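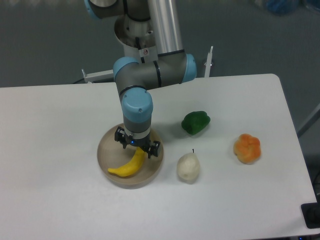
A round, shallow bowl on a white table. Lilton's schools may be buying a lot of dishes.

Lilton schools want to cut food waste with smaller dishes. The numbers behind the plan are thin

6/24/22

The Lilton school board is being asked to spend $783,000 on new plates, bowls and serving gear for its lunchrooms, on the promise that children who are given smaller dishes will throw away less food. The promise comes with a number attached. According to the proposal, waste in the trial lunchrooms fell by 47 percent.

That is a very large drop. If it holds up, Lilton will have found something that school kitchens all over the country have been hunting for since the first child scraped the first serving of green beans into the trash. The trouble is that almost everything that would let a reader check the number has been left out of the packet given to board members, and the people selling the dishes are also the people who did the weighing.

The program is called Hartley. It is sold by Rosden, a kitchen supply firm with its main office in Dillow, and it consists of a set of dishes, a set of serving spoons, a staff training day and a yearly service plan. The dishes are smaller than the ones Lilton uses now and come in light, plain colors. The idea is that a modest helping looks like a full meal on a smaller plate, so servers dish out less and children finish what they get. Seconds are allowed.

It's a sensible enough idea on its face. Plenty of people have tried it at home, with mixed results, and no one at the board's work session this month argued that the current waste is acceptable. Anybody who has stood near the tray return at Lilton Middle at the end of lunch knows how much goes in the bin. The apples go in whole.

But a sensible idea and a tested one are two separate things, and the district is being asked to pay for a tested one.

What was tested

The trial ran in two lunchrooms, both in Dillow, for four weeks in the spring. Lilton was not part of it. The report runs to a handful of pages, a good share of them taken up by photographs of food and a page on the history of the firm. The section on method is one paragraph. It says that "plate waste was weighed daily and compared with a baseline." It does not say how long the baseline lasted or what was on the menu during either period.

The menu matters a great deal. A kitchen that serves fish and steamed squash one week and pizza the next will see its waste fall with no help from the plates. Asked by email whether the same meals were served before and during the trial, a spokesman for Rosden replied that menus were "broadly comparable." Asked for the menus, he said they belonged to the Dillow kitchens. The Dillow kitchens said to ask Rosden.

There is also the question of what counted as waste. A reader might take the 47 percent to mean all the food thrown out at lunch. A footnote on the last page says the figure covers "hot entree and side items returned on the plate." Milk is not in it. Fruit handed out whole is not in it either, and neither is food that was cooked and never served, which kitchen staff say is a good part of what they throw out on any given day. If servers put less on each plate and cook the same amount, the extra stays in the pan and goes out the back door instead of the front. By the report's own method that would look like a win.

I put this to the spokesman. He said that kitchens "naturally adjust" what they cook once they see how much is left. Perhaps they do. The report has no figures on it.

Are the kids eating?
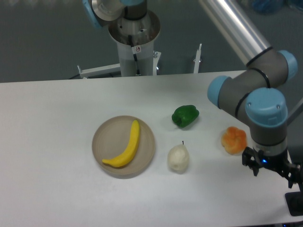
Zoriana Symonenko

The other thing missing from the report is any measure of how much the children ate. Waste can go down for two reasons. Children can eat more of what they are given, or they can be given less. The first is good news. The second might be good news, or it might mean that a hungry sixth grader went back to class hungrier than before.

Rosden says seconds take care of this. Parents who spoke at the work session were not so sure. One mother said her son has barely enough time to get through the line once, let alone twice, and that by the time he sits down the early tables are already being wiped. Another parent, who works in the kitchen at one of the elementary schools, said that seconds sound fine until you are the one working out how they get rung up. The meals officer told her that this would be "looked at during rollout."

There is a produce side to the plan as well, and it gets a lot of space in the brochure for something with so little behind it. Rosden says children take more fruit and vegetables when they are set out on plain, light dishes, where the color stands out. Bananas and peppers are both named. The brochure gives no source for this. The report on the trial does not mention produce at all, apart from the footnote that leaves whole fruit out of the count. So the district is being told that the program is good for fruit on the strength of a trial that didn't look at fruit.

The lesson kit that comes with the package has a unit on filling your plate, too. Two teachers who have seen it said it was harmless. One of them said she already has a bin of pretend food in her room and would sooner have the money for a sink.

Where the money goes

The $783,000 is a total, and the packet does not break it down very far. Dishes and serving gear are on one line. Training and service are on another. The service plan renews every July unless the district cancels in writing, and the price after the first year is listed as "to be set at renewal." Several board members asked what that meant. They were told it meant the price would be set at renewal.

Nor is there a line for breakage and loss. School dishes get dropped, chipped, taken home and used as frisbees. The current ones can be replaced from any supplier. The Hartley dishes are made to fit the Hartley racks, and as far as I can tell from the order sheet only Rosden sells either. A district that starts down this road will be buying from one firm for as long as it stays on it.

The savings estimate has problems of its own. It assumes that every pound of food kept out of the trash is a pound the district does not have to buy. That only works if the kitchens order less, and much of what Lilton serves is ordered months ahead under contracts that do not change with what comes back on the plates. The district's business office, to its credit, said as much in a short memo attached to the packet. The memo describes the savings as "possible but not confirmed." It sits behind the brochure, a fair way down.

What the district says

The superintendent's office said in a statement that it was "excited by the results in Dillow" and that the board would have "every chance to ask questions." It would not say whether other firms had been asked to bid. A clerk in the purchasing office said the Hartley program was being treated as a single source item, meaning no bids are needed, on the grounds that no other firm sells the Hartley program. That is true in the way that no other firm sells a particular brand of soap.

The meals officer, who brought the plan forward, was more open than most. She said she had visited one of the Dillow lunchrooms and liked what she saw. The line moved well and the bins were lighter. She said she could not speak to the 47 percent and had taken it from the report. She also said something that deserved more attention than it got at the session, which was that the Dillow school she visited had moved recess ahead of lunch at the start of the same term.

Moving recess is free. Many lunchroom workers will tell you that children who have been running around before they eat come in hungry and leave less behind. It would be a strange thing to spend this kind of money on plates if the schedule did the work, and the trial as written up cannot tell one from the other. The report does not mention recess.

A cheaper way to find out would be for Lilton to run its own test. Pick one school, leave recess where it is, repeat the same menus, weigh everything that gets thrown out including the pans, and have someone other than the seller hold the scale. Smaller plates can be bought anywhere for a trial of that size. One board member floated this at the work session and was told that Rosden's price was good only until the end of the budget year. Prices that run out soon are a common feature of this kind of sale.

The board is due to vote at its July meeting. The full packet, with the brochure on top, can be read at the district office during business hours. The Dillow menus are not in it. I have asked for them again, along with the daily weights from both lunchrooms, and the spokesman for Rosden says my request has been passed along.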